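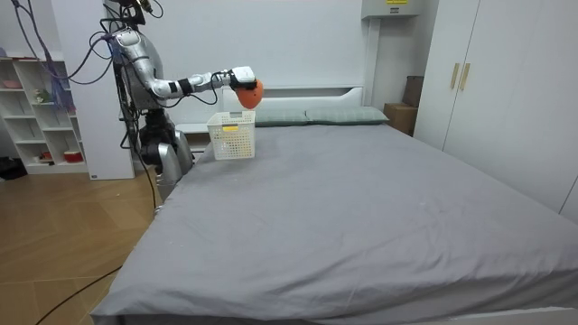 How do you work out net run rate for a team in a group table?

Divide all the runs the team has scored by all the overs it has faced, then divide all the runs it has given up by all the overs it has bowled, and subtract the second number from the first.

The arithmetic is easy. Most mistakes come from the overs column, so the steps below spend more time there.

What you need

The scorecards for every completed match the team has played in the group. For each match, write down four things: runs scored, overs faced, runs conceded, overs bowled. A spreadsheet with one row per match is enough. Leave out any match that was abandoned without a result.

Step 1: Convert balls to a decimal

Scorecards write 16 overs and 4 balls as 16.4. An over has six balls, so this is 16 and four sixths, or 16.667. Typing 16.4 into a spreadsheet gives the wrong answer. The conversions are:

1 ball = 0.167
2 balls = 0.333
3 balls = 0.5
4 balls = 0.667
5 balls = 0.833

Step 2: Fix the overs for any team that was bowled out

If a team is all out, it is charged with its full allotment of overs, however early the innings ended. In a 20-over match, a team all out in 15.2 overs goes down as 20. The same applies on the bowling side. If you bowl the other team out, you get credit for 20 overs bowled.

A team that reaches its target early is charged only for the overs it used.

Step 3: Add up the columns

Total the runs and overs first, and do the division once at the end. Averaging the rates from separate matches will usually give a different figure, and it won't match the official table.

Worked example

Say there are 4 teams in the group: Rimance, Skuvance, Lindgren and Fodell. Each plays the other three once, 20 overs a side. Lindgren's results are:

Match 1: Lindgren 200 for 6 in 20 overs. Skuvance 160 for 8 in 20 overs.
Match 2: Lindgren 110 all out in 15.2 overs. Rimance 111 for 3 in 16.4 overs.
Match 3: Fodell 140 for 7 in 20 overs. Lindgren 144 for 5 in 18 overs.

Runs scored: 200 + 110 + 144 = 454
Overs faced: 20 + 20 + 18 = 58
Scoring rate: 454 / 58 = 7.828

Runs conceded: 160 + 111 + 140 = 411
Overs bowled: 20 + 16.667 + 20 = 56.667
Conceding rate: 411 / 56.667 = 7.253

Net run rate: 7.828 - 7.253 = +0.575

If you had used 15.2 overs (15.333 as a decimal) in match 2, the answer would have come out at +1.260. That is a large enough error to put the wrong team in a semifinal.

Rain and shortened matches

If both innings are cut to the same length before the start, use the reduced number as the full allotment. A team all out in a 12-over match is charged with 12.

When a target is revised partway through, check your league's playing conditions. Many leagues credit the side batting first with the revised par score over the reduced overs, in place of the runs it made. Do not assume your league does.

Forfeits are also handled differently from place to place. Look for a clause on it before the season starts.

Checking your work

Add up the runs scored by every team in the group, then the runs conceded by every team. The two totals must be equal. Do the same with overs faced and overs bowled. If the overs disagree, look first for an all-out innings that was entered correctly for one team and not for the other.

Keep at least three decimal places until the end. Show a plus or minus sign in the published table.

Page last updated 10 July 2023. Thanks to Smaranda Grecu for a correction to the match 3 figures.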